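How to trial a machine on shuttlecock sorting

Larance Automation Notes
Sep 11, 2020

Club and school halls ask us whether a robot arm can take over the sorting of used shuttlecocks. The short answer for a hall of ordinary size is not yet. The longer answer depends on your stock, your floor and how much supervision you can spare. The procedure below gives you a figure you can defend before you sign a lease.

What you need

A two-finger arm on a fixed base (we used the Koubek bench unit), an overhead camera, a storage bin, and 100 used shuttlecocks taken straight from play. Do not pre-clean or pre-select them. New stock gives a flattering result.

Step 1. Write the grades down

Most halls sort by habit. Put the grades on paper: match, practice, discard. State how many broken feathers move a shuttlecock down a grade. The Grellero sorting software needs a rule for each grade, and so does any person you compare it with.

Step 2. Run the manual baseline

Have one person sort the full batch on the floor, at normal speed. Time it. Our baseline was 6 minutes, with two items placed in the wrong grade.

Watch the hands during this run. A person can hold a skirt with one hand and feel through the pile with the other, and will often free a nested shuttlecock without looking at it. Picking from a heap is the part of the job that machines do worst. Feather skirts overlap, hide the corks and catch on each other, and a grip firm enough to lift one will bend another.
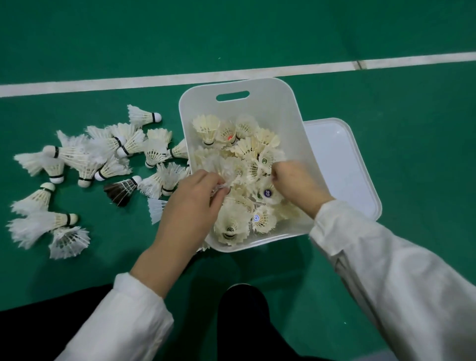 Manual sorting on court. Used shuttlecocks in the bin and loose on the floor beside it.

Step 3. Run the machine on single items

Lay the shuttlecocks out with a clear gap between them. The arm should manage this well. Record failed grips and wrong grades separately - they have different causes and different fixes. Include any plastic-skirted or dark-feathered items you own, as a camera tuned on pale feathers can miss both.

Step 4. Run the machine from the bin

Tip the same batch back in and do not level it. Stop the clock only when the bin is empty. At the Besarau hall this run needed nine manual interventions, nearly all for tangled skirts.

Step 5. Compare

Charge every intervention to the machine as labour. If the bin run still costs less staff time than the baseline, go on to a longer trial. If only Step 3 passes, the arm needs someone to spread the stock first, and most of the saving is gone.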